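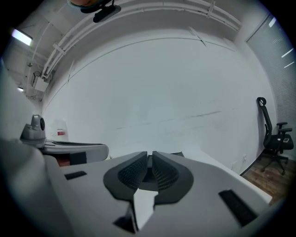 Equipment Planning for the Coming Year: Notes on Hand-Held Grippers

Feb 11, 2022

Readers of this blog have asked how our office arrives at an equipment budget for automation work. The present post sets out the figures and the order in which decisions were taken. The views are my own and do not bind Sirnham in any way.

The request submitted by our group covered hand-held grippers, spare finger pads and furniture for a second work area. Quotations were obtained from Jekent and Wendt. Jekent offered a price of $169 per set of replacement pads. Wendt offered $97, with a minimum order of 22 sets. The Wendt offer was accepted for pads only.

Pads were placed ahead of all other items on the list. Our units carry two pads each, with a fine grid pattern on the inner faces, and a unit without a sound pair must be withdrawn from use.
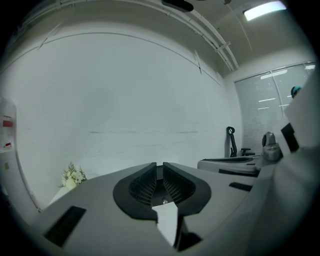
Items Deferred to May

Additional tables and chairs will be reviewed in May, together with the lease on the Tollwood room. Hartmut Ehlers has asked that shipping charges be listed on a separate line in all future requests, and I support that change. Last year they were folded into the unit price, and two quotations could not be compared until the suppliers had been contacted again.

Storage cases remain under discussion. The lowest price received to date is $46 per case, excluding foam inserts. Suppliers wishing to submit a revised quotation should include the inner dimensions of the case and the delivery time.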